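Wednesday meeting, 9:30, started late because of the projector. Present: Negin Jalali (chair), Imre Hegedűs, Macarena Alarcón (minutes). Apologies: Arwel Llewellyn.
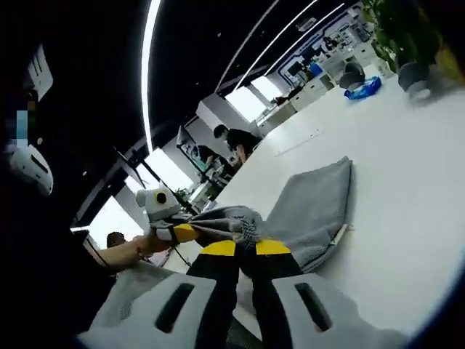

Furnix Lab -- Deformable Objects Group

1. Previous minutes. Accepted with one correction: the Watkins baseline was trained on 61 demonstrations.

2. Towel set. IH reported 251 two-gripper demonstrations with the gray towel, 16 of them rejected for lost tracking. Most losses fall in segments where the fabric is bunched between the grippers and fills much of both wrist views. NJ asked that bunched segments be labeled separately -- not dropped. Agreed.
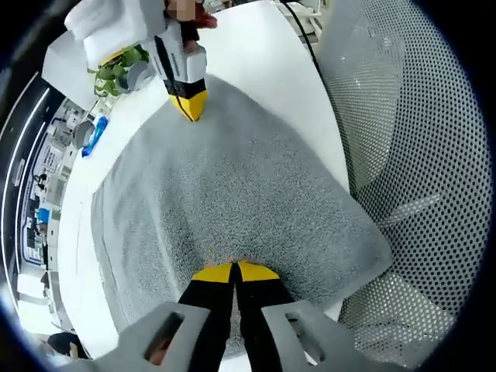 Fig. 1. Both grippers at the towel, fabric spread roughly flat.

3. Grasp labels. MA compared jaw width against hand labels. Width alone does not separate a pinch from closed fingertips resting on the cloth. Adding the view from the other gripper removed more than 12 percent of the false pinches. IH doubts this will carry over to thinner fabric. Left open.
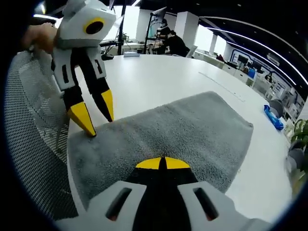 Fig. 2. Second gripper with fingers apart, yellow tips on the towel.

4. Time alignment. Offset between left and right streams is now estimated per session. IH wants it per demonstration; NJ wants to see the drift plot first.

5. Actions.
IH: relabel bunched segments, send drift plot.
MA: rerun the grasp comparison with the rejected demonstrations left out.
NJ: ask AL about storage on Vister before the June runs.

Closed 10:20.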